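Caring for Stone Tabletops: Notes for Session 2
Rokik Home Skills Course, handout revised Aug 13, 2019
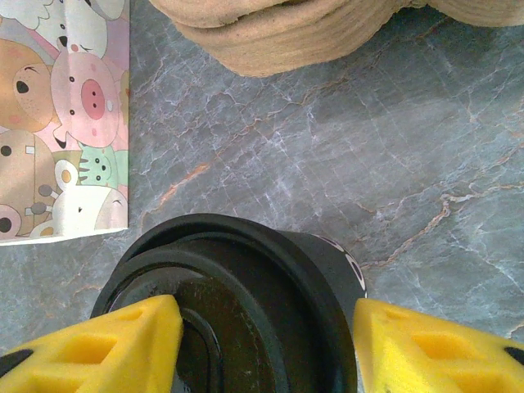

So, picking up where we left off in January's group, the first thing I'd like you to do with any stone or stone-look table is simply to get to know it. Run your hand over it, look at it from both ends of the room, and follow a vein or two. On a gray top with white and rust-colored veining, a coffee ring can hide for weeks (I have lost more than one that way!), and you will often feel it before you see it.

Lift things when you clear the table, please, and don't slide them. Cups come up first, lid on, then anything folded, and paper goes last. Printed sheets, and the kids' ones with animals all over them especially, like to cling to a damp surface, and colored ink can come off on the stone if you leave them there overnight.

For the wipe itself, use warm water with a very small drop of dish soap and a soft cloth, then go over it again with plain water and dry it well. Keep vinegar and lemon far away from real marble, however much your grandmother swore by them.

If you aren't sure what your table is made of, bring the paperwork from the store. We had a lovely muddle last time over a Weidemann top and a Bosby one, and sorting it out took us right up to the tea break.

For next time: read pages 2 to 9 and bring a clean cloth.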